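## 4. Setting up and using the Kistton ring stretcher and bench mandrel

Read this section all the way through before you size your first ring. It covers mounting the stretcher, checking the mandrel, enlarging a plain band, and the care of both tools. Soldering a ring down to a smaller size is covered in Section 5.

### 4.1 Before you start

You will need:

- the Kistton stretcher with its base plate and two mounting bolts
- the tapered steel mandrel
- a rawhide or nylon mallet
- a soft cloth and a little light machine oil
- a set of ring gauges
- a torch and pickle if you plan to anneal

Model 442 and Model 949 mount the same way. The only difference is the lever, which on the 949 is longer and has a folding grip. Where a step applies to one model only, the model number is given at the start of the step.

> **Caution:** Wear eye protection whenever the lever is under load. A solder joint that gives way can throw a piece of the band across the room.

### 4.2 Mounting the stretcher

1. Choose a bench top that does not rock or flex. Push down hard on the front edge. If it moves, brace the legs first.
2. Set the base plate so the lever swings toward you and clears the bench pin by a hand's width.
3. Mark the bolt holes through the plate with a scribe.
4. Drill straight down through the bench top. Do not use wood screws in place of the bolts.
5. Fit the bolts from above with the washers underneath, and tighten them by hand.
6. (Model 949) Unfold the grip and swing the lever through its full travel. Shift the plate now if the grip touches anything.
7. Finish tightening with a wrench, going back and forth between the bolts.
8. Wipe the shipping grease off the spindle and the expanding sleeve. Put one drop of oil on the spindle and work the lever a few times.

Check the bolts again after the first week of use. New bench tops compress a little under the washers.

### 4.3 Checking the mandrel

The mandrel is marked in US sizes, in halves. The marks are ground to the center of the band, so a narrow band and a wide band read differently at the same line.

1. Slide a ring gauge of known size onto the mandrel until it stops on its own. Do not force it.
2. Look straight at the mark, with your eye level with the gauge.
3. The mark should sit under the middle of the gauge. Repeat with a second gauge near the other end of the taper.
4. If both are off in the same direction, write the difference on tape and stick it to the handle. If they are off by different amounts, return the mandrel for exchange.

**Note:** Bands wider than 6 mm feel tighter on the finger. Size them up by a quarter to a half from the customer's narrow gauge reading.

### 4.4 Enlarging a plain band

Use this method for plain bands in sterling, fine silver, and most yellow golds. Do not use it for bands set with stones, hollow bands, plated bands, or anything with an inlay.

1. Measure the ring and write down the size.
2. Find the solder seam. Breathe on the metal and it will often show as a faint line. Mark it on the inside with a fine pen.
3. Anneal the band if it is springy or has been hammered. Quench, pickle, rinse, and dry it fully.
4. Back the lever off until the sleeve is closed.
5. Place the ring on the sleeve at the step that fits it closely. Turn the ring so the seam rests against solid sleeve and does not cross a slot.
6. Pull the lever slowly until you feel resistance, then a little more. Stop.
7. Release, turn the ring an eighth of a turn, and pull again by the same amount. Continue until you have gone all the way around.
8. Flip the ring over and repeat. The sleeve has a slight taper, and skipping this leaves one edge larger than the other.
9. Measure on the mandrel. Anneal again before going up more than half a size.
10. Put the ring on the mandrel and tap it round with the mallet, working from the outside with light blows.
11. Refinish the inside of the band with fine paper, then polish.

> **Caution:** Do not go up more than two full sizes by stretching. The band thins as it grows. For a larger change, cut the shank and add metal.

Textured bands can be stretched, but the texture will soften slightly. Patina may crack at the edges and need to be reapplied.

### 4.5 Care and storage

- Wipe the sleeve after each session. Pickle left on the steel will pit it.
- Oil the spindle once a month, or more often in a damp shop.
- Hang the mandrel or lay it in a padded drawer - a nick in the steel will print on every ring you size.
- Keep steel tools well away from the pickle pot.
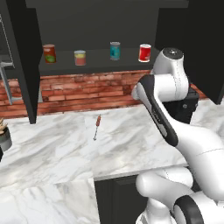

*Fig. 4-1. Kitchen counter with brick backsplash and open wall cabinet.*

### 4.6 If something is wrong

**The lever slips under load.** There is oil on the cam. Take off the side cover, clean the cam with alcohol, and let it dry.

**Lines appear inside the band.** The sleeve segments have a burr. Stone the edges lightly with a fine slip stone and wipe them clean.

**The ring comes off oval.** The pulls were uneven. Round it on the mandrel, anneal, and start again from step 4.

**The seam opens.** Stop and do not try to close it on the mandrel. Clean the joint, refit it, and resolder with hard solder before any more stretching.

Replacement sleeves and cam covers are ordered by model number. The sleeve is part 73 for both models.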